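**Stitches out and back to work — how long did you wait??**

**mallee_ute** · Feb 17, 2019

Getting a lump cut out of my back next month at the Þorgeirsson clinic in Musel. Surgeon's receptionist says stitches out at day 15, "light duties" till then. I load trucks. There are no light duties. Boss reckons a week. Private cover is Pratari and they want a $100 excess on top so I'm not keen on going back in for a re-stitch.

What did everyone else do? Also showering. Do you just not? 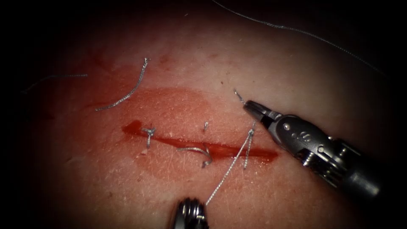

**tarpandrope**

A week is a joke mate. Back skin gets pulled every time you reach for something. I went back early after mine, popped it lifting a bag of chook feed and got a scar like a zipper. Take the full 15.

**gumboot_gal**

disagree a bit. Depends where on the back and how deep. Mine was up near the shoulder, went back after a week, no dramas. But I drive a desk — should of said that first.

Re showers, I was told keep it dry 2 days then quick rinse, pat don't rub. Ask yours though, they all say something diffrent.

**mallee_ute**

Its low down, near the belt. So the worst spot I'm guessing. Chasing the doc for a certificate now.

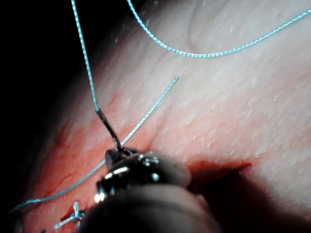
Only got 3 sick days left too so the rest is annual leave or nothing. Was saving that for August, we had the caravan booked and all. Anyone had luck getting the employer to top it up?

**tarpandrope**

Nope. Get the certificate first, THEN talk to the boss. Other way round they've already got you on the roster.

What I'd do again:

1. Certificate with "no lifting" written on it. Light duties means whatever the boss wants it to mean.
2. Loose shirts. Belt rubbing on a dressing is murder, borrow some trackies.

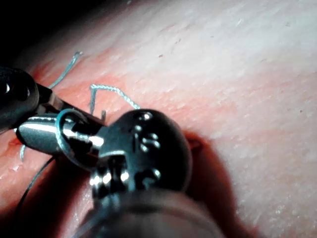

3. Scar stuff once it's closed over and they say you can. I used Porninik gel, pricey, think it helped.
4. Ring Pratari before not after. Get the claim number.

**gumboot_gal**

Porninik is overpriced vaseline imo. Agree on the rest, and the trackies.

**mallee_ute**

Ta both. Rang, on hold with Pratari now. Trackies sorted.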